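Gripper keeps losing floppy bags: change the fingers or the camera?
Posted in Grippers and End Effectors
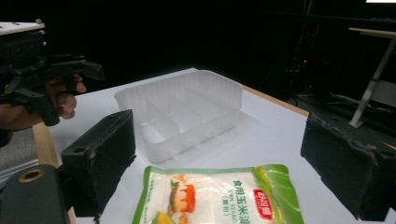 What I'm running and what goes wrong
Jarmila Vávra
I'm comparing two finger sets on a pair of hand-held grippers. The task sounds like something a toddler could do: pick up a bag of corn starch, put it in a frosted plastic tray. The bag is glossy, it wrinkles, and it has no opinion about where its middle is.
The Jekley fingers got it into the tray 38 times out of 70. The Cinard ones managed 58 out of 70 but tend to fold the bag into something like a dumpling. Both sets have the wrist camera in the same spot. Before I spend the rest of May's budget, is this a finger problem or a camera problem? The tray is see-through enough that I don't fully trust anything the camera tells me about its near wall.

3 replies

Zlatko Nikolaidis
Fingers first. Powder in a plastic bag moves away from wherever you squeeze, so a narrow contact patch just pushes it to both ends and you're left holding wrapper. Wide pads, slow close, and grab across the short side. Your Jekley set is probably closing too fast. Drop the closing speed by half and rerun the same 70 before you buy anything.
The dumpling is a grip force problem. Turn it down until the bag starts slipping, then back up a notch. I'd also score "in the tray" and "in the tray and still shaped like a bag" separately – otherwise you will be arguing with yourself over the results.
For the tray, put a strip of matte tape along the rim. Ugly, cheap, and your camera will finally believe in it.

Paavo Kauppinen
use suction

Irja Kinnunen
Suction on a wrinkled bag leaks at every fold. I spent a winter learning this at Ostoldale and have a drawer of cups to show for it.
Mostly agree with Zlatko, but check the camera before you blame the fingers. Glossy plastic throws highlights that shift every time the bag does. Tilt your light, or put a diffuser on it, and look at the failed runs again. If the fingers were closing in the wrong place, new pads won't help. If they were in the right place and the bag slid out anyway, buy the pads.
Also, swap the finger sets between the two grippers and repeat a few runs. Mine disagreed with each other for weeks and it was a loose screw.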